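Project Report 2 – Comparing Finger Pads on Hand-Held Grippers
Salamatu Gbeho and Dela Ansah
Jul 23, 2018

What we wanted to know

Can you pull one paper cup off a nested stack without crushing it, and does the pad matter more than the person? Our first report said "pads are fine", which got a big question mark from our supervisor. Fair enough. So we did cups properly this time.

Two pad sets. Set A = the textured black ones that came with the Fotham grippers. Set B = smooth ones we cut ourselves from the Appiah sheet. Same fingers, same person squeezing, same cups. Only the pads get swapped. Swapping takes longer than it should becuase the screws are tiny.

Setup

Two grippers, one per hand, operator sitting at the table. Cups stand in the double holder at the far side. Task: take a cup, bring it to the middle, pass it to the other gripper, put it down. Start every try with the fingers fully open. 300 tries per set was the plan, we got all 300 for A and only 57 for B (see problems).
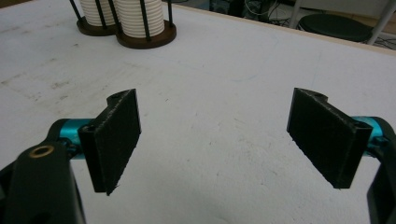
Fingers open, holder at the back.
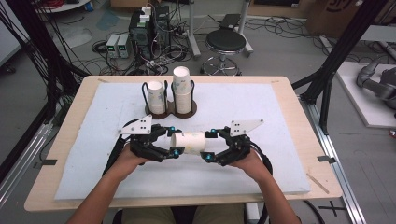 One cup between the two grippers.
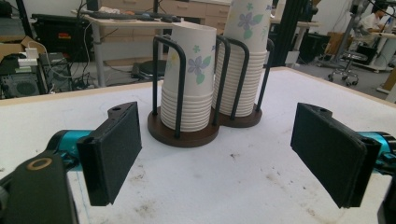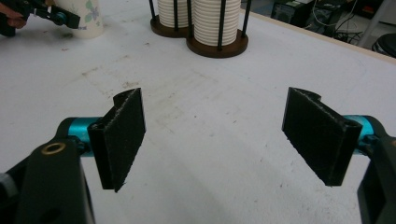 Both of these from a gripper camera, cup stacks between the open fingers or further back.

Results so far

Set A grabs well on the ribbed part of the stack. Too well – second cup comes along if you squeeze low. Grabbing near the top is better. Dents mostly happened in the handover, when both grippers pull and one lets go late.

Set B slips. Operator squeezes harder to make up for it, then the cup folds. Not a clean comparison with so few tries, but we'd both pick A right now.

Dela is faster than Salamatu with the left hand, slower with the right. Didn't expect the person to matter that much. Needs its own section in the final report.

Camera notes

Total of 1031 clips recorded, practice ones included. 651 are usable. The rest got thrown out, mostly bad starts or the operator stopping halfway. The gripper view is good for seeing how the pads line up with the cup. Bad for telling whether a cup is dented on the far side, so dents got checked by hand and written on paper. Paper sheet is typed up now except the last page.

Problems

– Glue on Set B let go at the corners. Had to stop and recut.
– Cables. Keep them behind your elbows or they tug on the wrist.
– We changed the grip height partway through Set A and didnt write down exactly when. Will have to go back through the clips.

Next

Finish Set B with new glue, all 300. Then swap operators halfway. Hellenport lab said we can borrow their stiffer cups in August, want to try both pad sets on those before the final report. Dela is doing the plots, Salamatu the write up.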